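**Wanted: people who don't believe sleep trackers (and people who do)**

Kevia is a small consumer group that tests things people buy for their health. We're looking for 200 adults to keep a paper sleep diary for 3 weeks while wearing a tracker we lend them.

We should say up front that we have doubts. We've read a lot of claims about "recovery scores" and "sleep quality," and most of them come from the companies that sell the gadgets. Last year we asked our members to send us their tracker records. 2,827 people replied, and only 1,281 of them could tell us what their nightly score was supposed to mean. The rest guessed, or said the app had never explained it.

So we'd like to check for ourselves. A score of 84 looks very exact – exact about what?

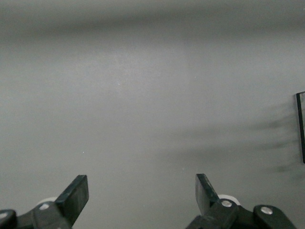 You would wear either the Curine band or the Bouazza ring. We decide which, by drawing lots, so please don't apply if you'd only be happy with one of them. Each morning you write down when you went to bed, when you think you fell asleep, how often you woke up, and how you feel. You do this before you look at the app. If you look first, mark the page and carry on. We'd much rather have an honest mess than a tidy diary.

**You can take part if you:**

- are 18 or over
- sleep at home most nights
- have a phone that can run the app
- don't work night shifts (we hope to do a separate study on those)

Bad sleepers are welcome, and so are good ones. If you're being treated for a sleep problem, talk to your doctor before you apply. Nothing you get from us is medical advice.

**What you get:** a $60 gift card when the diary and the tracker come back, and a copy of the results. You don't keep the tracker. We bought them all at full price from Tokgate, an online store, and neither maker has a say in what we print.

**What we can't promise:** that you'll sleep better, or that we'll find anything. We may end up with a dull answer, and we'll print that too.

To apply, write to us by the end of May with your age, your usual bedtime and whether you've used a tracker before. Put "Sleep diary" in the subject line. We answer everyone, though it can take a couple of weeks.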